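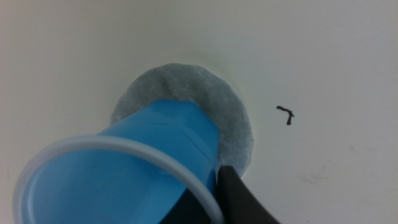 Fiction – posted September 7, 2020

We came out from behind Aasen and the wind hit us like a door! I had the helm, my sister had the jib, and Pedari – twenty feet of old boat and patched sail – put her shoulder down and went.

Two miles to the mark off Flundulska. The big boats had gone left, toward the cliffs, all in a bunch, and I wanted so badly to follow them. "Look right," my sister yelled. Dark water over there, a long streak of it, coming our way.

So we went right, all alone, and for ten minutes it was awful. The sail slatted, the boom swung, I said some things. Then the streak reached us and oh, it was lovely! She lifted us eight degrees, then ten, and I could see the mark over the bow without even craning my neck.

We came in on starboard with the whole fleet below us, pinching and shouting. My sister was laughing so hard she nearly dropped the pole. Spray down my collar, spray in my teeth, the orange buoy getting fatter and fatter.

"Ready?" I said.

"Ready since July," she said, and I put the helm over.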